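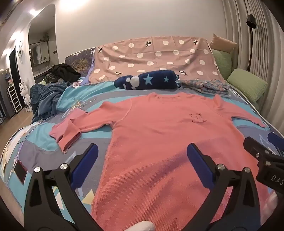 Folding practice on a waffle-knit shirt, hand-held grippers. Itthorpe open day.

Let the Robots Learn on a Real Bed
By Manju Rawat
June

Went to the Itthorpe open day on Sunday expecting a metal arm in a glass box. Got laundry. A pink shirt on a bed, a person working a black gripper with blue rubber fingers, and a crowd of us craning to see. Left sleeve bunched, cuff doubled back on itself. Slow going.

The man beside me muttered that his daughter folds faster and she's 7. Fine. Mine too, when bribed.

But I keep thinking about that bed. Loud turquoise sheet with stripes and triangles, polka-dot blanket over the headboard, black clothes heaped in a corner. It looked like my house. And I think thats the right way to do it. I've seen the Talavera demo, gray table, one gray towel, perfect lighting, everyone claps. Who lives on a gray table?

Satish Gautam, who was running the session, told us they want 3000 folds recorded by hand before a robot tries any of it. They have some 300. I asked was that boring. "Very," he said, and went back to the sleeve.

My gripe is with the talk afterward. Six slides on how soon this will be in every home. No it won't. Nobody on stage could say what it would cost or who fixes it when it chews a cuff. A woman near the back asked twice and got a joke both times. Don't do that. People gave up there afternoon to be there.

So: more beds, fewer slides. I'd go again, and I'd bring my own fitted sheet. Lets see them try that.

Recent
Brullov's delivery carts, one winter on
Is the Ekness self-checkout worth the wait?
Letters: more on the library kiosks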